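Notebook, February, Nostatport bench 2
Label adhesive removal, continued

Set 1 left overnight in plain water at 39 C. Paper backing lifts on its own by morning, adhesive stays on the wall. Same result as the January set, so plain water is dropped.

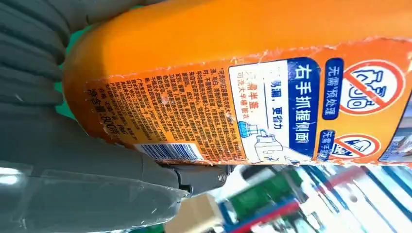

Set 2: washing soda, 16 g in 400 mL, same temperature. Adhesive turns white and rolls off under a thumb. Film labels need a corner lifted first or the solution does not get under them. Berkay Çınar thinks scoring would do as well. Not tried, scoring marks the wall.

Bath level drops overnight. Top up to 500 mL next time and keep the lid on. 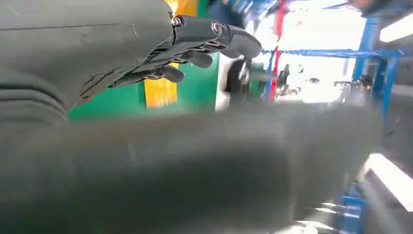 Residue check

Method as in the Granström sheet: dry, dust with talc, tap off, look for what sticks. Set 1 holds talc over the whole label area. Set 2 holds it only along the overlap seam, where the glue is laid on thicker. 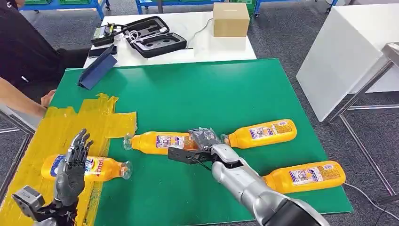 Seam cleared with a second soak of 16 minutes. Citrus solvent (Trurard) also clears it but leaves an oily film that takes talc too, so the check cannot tell film from glue. Rinse with dish soap before dusting if solvent is used.

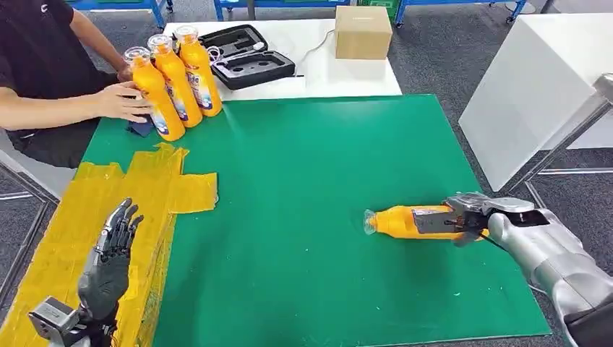

Serpil Coşkun wants the rinse water pH written down from now on. Strips are in the drawer under the scale.

To do: repeat set 2 at room temperature, order talc, ask Nenance for the adhesive data sheet again.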